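5. Recording episodes — bin tasks

Read section 4 first if the arms have not been homed today. Most bad sessions start there.

Covers the two-arm station running Trellodine recorder. Single-arm carts (Nisbet) are in section 7, different pedals, don't mix them up.

5.1 Before you start

1. E-stop within reach of the operator. Test it. Press, check both arms hold, release, re-enable from the panel.
2. Open Trellodine, load the profile "bins_two_arm". Not "bins_old". Somebody will delete that one eventually.
3. Check free disk. You need 600 GB for a full day. Under that, offload first (section 9).
4. Start all camera streams and look at each one. Lens smudges don't throw an error.
5. Room lights on, even on a sunny day. Leave them on till the end of the batch.
6. Walk the floor. Cables, bags, shoes, anything inside the taped line goes out.

CAUTION: No hands inside the taped line while the panel shows ENABLED. Not even to straighten a bag. Disable, fix, re-enable.

5.2 Setting the bin

1. Fresh bag in the bin, edges folded over the rim on all sides. Bag has to hang down outside. If it only just catches the rim, the finger drags it in and you lose the episode.
2. Put the bin down in the start zone. Change position a little between episodes — a hand's width is fine — and turn it a bit too. Same spot every time gives us a policy that only works in that spot.
3. Leave the bin empty for batch A. Batch B uses the crumpled paper from the box under the desk.
4. Step out, call clear, enable.

Note: heavy bins are not part of this task. If it takes any effort to lift with one hand it's too heavy for the gripper too.

5.3 Recording the rim grasp

1. Left pedal once to arm the recorder. Beep.
2. Bring the arm in from above, wrist angled down. Slow for the last part.
3. Stop with one finger inside the rim and one outside. Close with the trigger, smoothly, no snapping.
4. Hold still for a two count. The labeling script looks for this pause to find the grasp, so don't skip it.

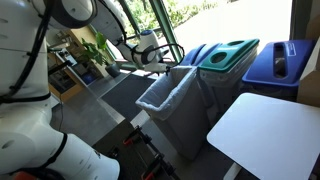
Fig. 5-2. Gripper closed on the rim of the lined bin.

5. Lift straight up until the base clears the floor. Then move. Lifting and moving in one go tips the bin.
6. Lower onto the target zone, open, back off upward. If a finger comes away with bag on it, keep recording and shake it free, that is useful data.
7. Right pedal to end. Two beeps.
8. Mark the episode right away: G (good), R (recovered), X (throw out). Do not leave marking for the end of the day, you will not remember which was which.

What counts as what:
G — one grasp, one lift, bin upright at the end.
R — missed or slipped, operator fixed it without touching the bin by hand.
X — anybody crossed the line, arm faulted, camera dropped, bin fell over and stayed over.

Keep the R ones. People throw them out becuase they look sloppy. The Jakeo training runs need them, without recoveries the model just freezes after the first miss.

5.4 How many

20 good episodes per batch. Then swap operators. Tired operators get jerky on the trigger and it shows up in the curves.

R episodes are extra, they don't count toward the 20. More than 6 X in one batch, stop and find out why before going on. Usual causes in 5.5.

Keep your path natural. Don't try to copy your last episode exactly and don't show off with fancy routes either. Normal reach, normal speed.

5.5 When it goes wrong

Bin slips on lift
Grasp too shallow. Go deeper over the rim. Still slipping, wipe the finger pads with a damp cloth and let them dry.

Arm stops mid-move, panel shows code 11
Force limit. Usually you pressed the finger down on the rim. End the episode, mark X, disable, back the arm off in hand-guide mode, re-enable. Do not raise the limit in the profile.

Recorder beeps three times
Dropped stream. Episode is no good even if it looked fine. Mark X, restart that camera only, check the clock offset is green before the next one.

Leader arm feels heavy on one side
Gravity comp is off. Re-run 4.3. Takes a few minutes, do it anyway.

Arms too close together
Keep the idle arm parked well back from the working one. Trellodine warns on overlap but the warning comes late — don't count on it.

5.6 End of batch

1. Park both arms, disable, then take the bin out.
2. Type a batch note. Operator initials, batch letter, anything odd (new bag brand, blinds moved, different shoes on the pedals, whatever).
3. Press Close Batch and wait for the green tick. Pulling the drive before the tick corrupts the index, the episodes survive but somebody has to rebuild it by hand.
4. Upload to the Ferken share, folder by date then batch letter. No spaces in folder names, the sync scirpt chokes on them.
5. Hang up the leader arms. Don't lay them on the floor.

Changed in this revision: pause in 5.3 step 4 is now a two count, was one. Episodes recorded the old way are still usable, no need to redo. Next revision in April, send corrections before then.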